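Elivcombe snack fair: was it worth the ticket?

Posted 2024-08-26

I don't trust any event that calls itself a "discovery". The Elivcombe snack fair used the word on the banner, on the wristband and again on the map, so I went in with my arms folded. Seventeen dollars at the door, parking extra. For that you get into one long hall with 164 stands, if you believe the program. I'd want to see their definition of a stand. One of them was a man with a cooler.

The first half of the hall is protein bars. I tried more of these than I should have, and they tasted like the same bar in different coats. The Tornach people had a big screen and a countdown clock for a flavor launch, and when the clock ran out the flavor was salted caramel. People clapped. I've been eating salted caramel for most of my adult life.

Things picked up toward the back, where the small importers had been put next to the restrooms. Po-yen Wan runs a table of Chinese and Taiwanese candy, and he was the only seller all day who told me not to buy something. I'd picked up a bag of sour plums and he took it out of my hand. "You won't like that," he said. He may have been right, but I would have enjoyed finding out.

Then the mystery boxes. Half the hall seemed to be carrying one. The deal is $25 for a closed cardboard box of candy, no peeking, no returns. I have a low opinion of mystery boxes. In my experience they're how a seller gets rid of what didn't move in spring, and the mystery is mostly the date on the back. Sandrine Leclerc, who came with me and has a weaker will, bought a pink one within a minute of hearing the pitch. The seller told her the contents were "curated". I asked by whom and got a smile.

We didn't open it at the fair. There was nowhere to sit, another thing seventeen dollars doesn't cover, and it ended up on the bed back where we were staying.

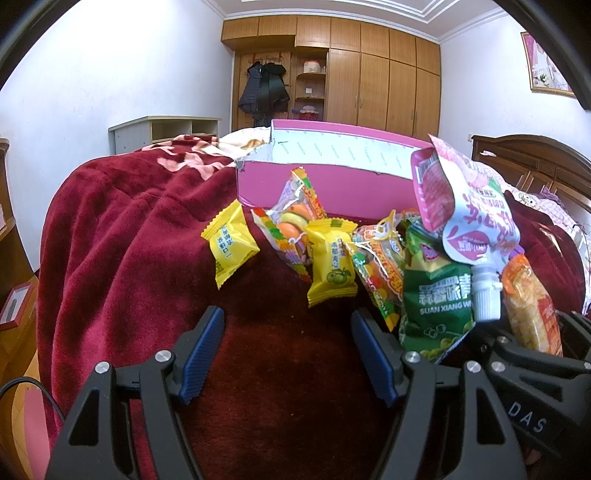 I'll give the box this much, the burger gummies are fun. They come in orange, yellow and green, and I've paid for worse jokes. The square yellow packets were harder to judge, as neither of us reads Chinese and the little green fruit on the front could be several things. Sandrine says lime. I say she's guessing. The chew was decent and a bit less sweet than I expected.

Was it $25 worth of candy? I don't think so. You could walk over to Po-yen's table, choose for yourself, and leave with more for less, even with him vetoing things.

Doors close at 7, but several stands were already packing up well before that, so don't plan on a late visit. The tasting tickets are a separate charge and I'd skip them. Wear decent shoes, eat lunch first, and start at the back of the hall. If they drop the word "discovery" and put in some chairs, I might go again in April when it moves to Nartey. Sandrine already has her ticket.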